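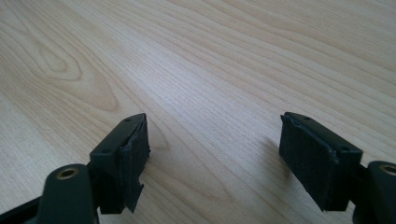
The big oval in the grain, up towards the left. I could look at it all day.

So, the table is in! It has taken me since April to get round to writing this, partly because I've been busy and partly because every time I sat down at it with the laptop I ended up stroking the thing instead of typing. It's a very pale blond colour, a bit like maple or birch, with fine lines running across it on the slant and this lovely long loop where they all bend round each other. I've started calling the loop Irkari, after the lake we camped by years ago, because on the map the contour lines went round it in just the same way. My family think this is ridiculous. They also call it Irkari now.

For anyone who missed the earlier moaning, our old table was a dark, wobbly, extending affair that came with the house. It had a leaf that only went in if you lay on the floor and kicked it, and the varnish had gone sticky in the spot where everyone puts their elbows. I put up with it for far too long. Then a chair leg went through one of the stretchers at a birthday tea and that was that.

I looked at a lot of tables. I looked at so many that I began to have opinions about aprons (the bit under the top, not the pinny). I nearly bought a new one from a showroom out past Gunness, which was gorgeous and solid and would have meant no holiday, and I nearly bought a very cheap one online that had 400 reviews, most of them about the delivery driver. In the end I found this one second-hand through Canpolat, the furniture warehouse behind the station, where you have to squeeze sideways between the wardrobes to see anything. It was standing on its end behind two sideboards with a rolled-up rug leaning on it. I could only see a strip of the top, but I could see it was pale, and I went and asked the price before I'd even seen the legs.

They wanted £200. I got it for £195, so I'm clearly not going to make my fortune as a haggler, but they threw in the delivery and carried it through the side gate without taking a chunk out of the fence.

Now, it's veneer. I know some people go a bit sniffy at the word. A friend came for coffee, ran a hand over it and said "oh, it's only veneer" in the voice you'd use for a child's temperature. I don't mind one bit. I don't think I'd have got that big looping figure in a plank I could afford, and the whole thing weighs little enough that two of us can shift it over to the window when there's a jigsaw on the go. You do have to be careful with it, mind. No sanding with gusto, no leaving a wet flannel on it overnight, and I've been quite stern about hot pans.

What I didn't expect was how much I'd enjoy the stripes. The loop gets all the attention, but go over to the right and it straightens out into long streaks of cream and beige with a faint grey in between. Then it gets a bit warmer and stripier towards the far corner. It has a soft sheen when the light is on it too, nothing like the toffee-apple gloss on the old one. I was so pleased that I took the oilcloth I'd bought for it straight to the charity shop.

The cleaning took a bit of working out. When it arrived it had that warehouse feel, sort of dusty and tacky at the same time, and there was a ring from somebody's mug. This is what I did, in case it's useful to anyone with a similar top:

I wiped it over with a barely damp cloth and a tiny drop of washing-up liquid, going with the grain, and dried it straight away with an old tea towel. I did that 3 times before the cloth came up clean (yuck). The mug ring I rubbed very gently with a dab of Brinunine, the cream polish my mum always had under the sink, and left it for the afternoon. It's gone, or gone enough that I can't find it. Then a thin layer of the same polish all over, and a good buff. My arms ached for two days.

I tried the edges with a cotton bud and gave up halfway along. Life's short.

We've had to make some new house rules. Coasters live in a bowl on the windowsill, where everyone can reach them and therefore has no excuse. Homework happens on a mat, especially if there are compasses involved. Felt tips are allowed but only the washable ones, and only when I'm in the room – I have seen what happens otherwise, and it happened to the fridge.

Next job is the chairs. At the moment we've got the dark ones from the old set, minus the casualty, and they look all wrong pushed up against something so light. I keep going back and forth between painting them and replacing them. Painting would be cheaper, and I do have half a tin of grey-green left over from the hall, but there are an awful lot of spindles and I know what I'm like by the second coat. If anyone has painted spindle-back chairs and lived to tell the tale, please leave me a comment, particularly if you did it without a sprayer. I'm also after felt pads for the feet that don't drop off after a week and turn up stuck to the dog.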